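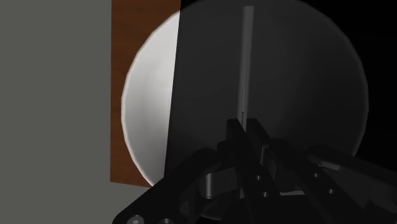

Chapter 2
Reading a Death Notice

A death notice is a small thing, often no longer than 90 words, and yet it can open up a whole family! In this chapter we learn to read one the way a family historian does – slowly, with a pencil in hand, and with plenty of curiosity about every name.

We'll work with notices from the Voden parish collection, which holds 584 clippings pasted into ledgers by the Druma Burial Society. Some are only a line long. Others run on happily through cousins, bowling teams and a favorite fishing spot, and those are a joy to read.

Start with the list of survivors. Is a married daughter given her husband's name? Are grandchildren grouped by parent? Then look at the place names. A man "late of Asivura" may have lived there for one year or for fifty, so check the town directory before you write anything down.

Before you go on
Turn to page 133 and read the longest notice twice. Mark each person in it, then sketch the family tree as far as the wording lets you – and leave blanks where it doesn't.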